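Switch the Screen Off and Call Somebody

Opinion, by Albane Pichon
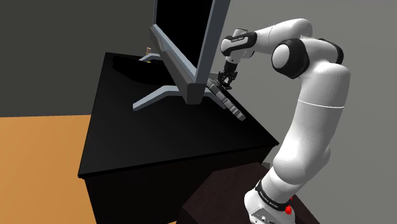 The form that ate my April

I spent most of April trying to change the name on a water bill. My aunt died, I took over her apartment on Bristgate, the water company needed to know. That's the whole story. Should have been a five minute job.

There is no office anymore. There was one, on the corner by the bakery, with a bell on the counter and a woman who knew which streets had the bad pipes. Gone. Now there's a portal. The portal wants an account number. The account number is on the bill. The bill is in the portal. You see where this goes.

So I called. 73 minutes on hold, same bit of piano over and over, and then a very polite young man who told me the fastest way to do it was the portal.

I am not against computers. I write this column on one. I pay for groceries with my phone, I book trains at midnight in my pajamas, and I would not go back. When the thing you need is the thing they thought of, online is great. My complaint is about everything else. The dead aunt. The apartment with two meters. The name with an accent in it that the system spits back as a question mark.

Ask Norbert Rácz about that last one. He lives two floors up from me and has been Norbert R?cz to his health insurer since he moved here. Last winter they turned down a claim on the grounds that the name on the receipt did not match the name on file. He wrote back. They wrote back. He now signs with the question mark, says it's quicker.

What a counter was for

People talk about counters like they were a waste. Lines, bad lighting, somebody on lunch. Sure. I remember the lines. But a person at a counter could do a thing no form can do, which is look at you and say "oh, right, your situation is a bit odd, give me a second." And then go in the back and ask Jolien.

There really was a Jolien. Jolien Vanhove, 30 years at the town housing desk, retired now. I went to see her for this piece and she gave me coffee and was not sentimental at all. She told me half her day was people who had filled in the wrong form and the other half was people too scared to fill in any. The second group worries her. She doesn't know where they went. They didn't all learn to use the website, she said, they just stopped coming.

That stuck with me. When you close a counter the complaints go down, and somebody puts that in a report as a success. Of course they go down. Who would you complain to?

The money argument

I know, I know. Counters cost money. Maarten Jacobs, who sat on the town council for years and who I argue with in the Peeters cafe more than is good for either of us, put it to me plainly. Staff, rent, heating, insurance. You can't keep a room open all week for a handful of people.

Fine. Then don't keep it open all week. Two mornings. Share it. Put the water people and the housing people and the insurance people behind one desk in the library, which is already heated and already has chairs. Over in Histevitz they do this and last year 201 people used it, in a town where I'd bet most households have a laptop. Some came with a form half done, and some came for one question.

Maarten's answer was that 201 is not many. My answer is it's a lot if you're one of them.

And the cost didn't dissapear when the office closed, it moved. It moved to my neighbor's son, who does all his mother's paperwork on his break. To Themba Chauke at the copy shop, who prints boarding passes and resets passwords all day for folks who came in to buy an envelope. He doesn't charge for it. He told me he's thought about it. He should!

None of that shows up in anyone's budget. Still work. Still hours.

What I'd like

Not much. A phone number on the front page, not four clicks down under "help topics." A human who picks up and is alowed to fix things, I mean really allowed, with the button on their side of the screen. One desk, somewhere with a door, open on a morning when working people can get there. Evening would be even better.

And a box on every form that says "none of these." Just a box. With space to write.

I did get the bill changed in the end. Kandow, the firm that runs the portal, has a repair counter for meters out past the ring road, and I took the bus there with the death certificate in a plastic sleeve. Wrong department completely. The man behind the counter read it, said he was sorry about my aunt, and made a call. Took him 2 minutes.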